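2024-08-28, handout 4: reorder points and safety stock

Read before the problem session. Symbols follow handout 3: *d* is mean demand per day, *L* is lead time in days, *s* is the standard deviation of daily demand.

## 4.1 Reorder point

With constant demand and a fixed lead time, an order is placed when stock on hand plus stock on order falls to

R = d × L

For the Casham warehouse data, L is 30 days. A reorder point computed this way leaves no stock in reserve. If demand is symmetric around its mean, a stockout occurs in about half of all cycles.
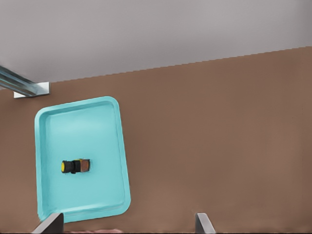

Safety stock is added to cover variation during the lead time:

R = d × L + z × s × √L

The factor z comes from the normal table and depends on the service level. The square root holds only if demand on different days is independent. Check this first. The Predberg series fails the check in May, when several customers order in blocks.

## 4.2 Order quantity

The order quantity Q is set separately, from ordering cost K, annual demand D and annual holding cost per unit h:

Q = √(2KD / h)

For D = 1093, K = 100 and h = 3, Q rounds to 270. The supplier ships in lots of 272, so use 272. The added cost is negligible, as the cost curve is flat near its minimum.

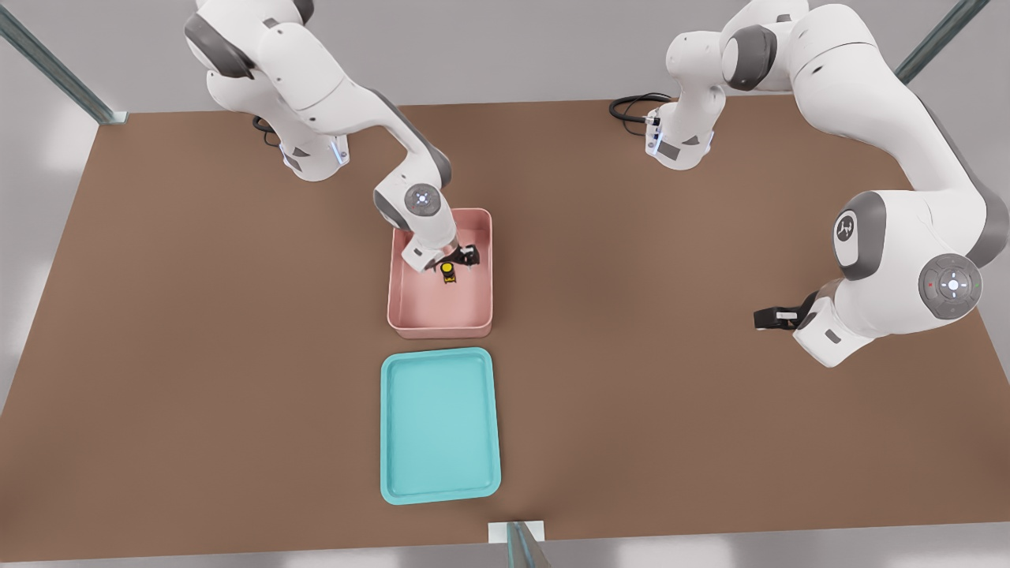

Shazia Minhas objected that K is rarely known to better than a factor of two, and asked whether the formula is then worth using. It is. Doubling K raises Q by a factor of 1.41 only.

## 4.3 Problems

1. Derive R when L is itself random with variance v.
2. Repeat 4.2 with K = 200. Round to whole lots.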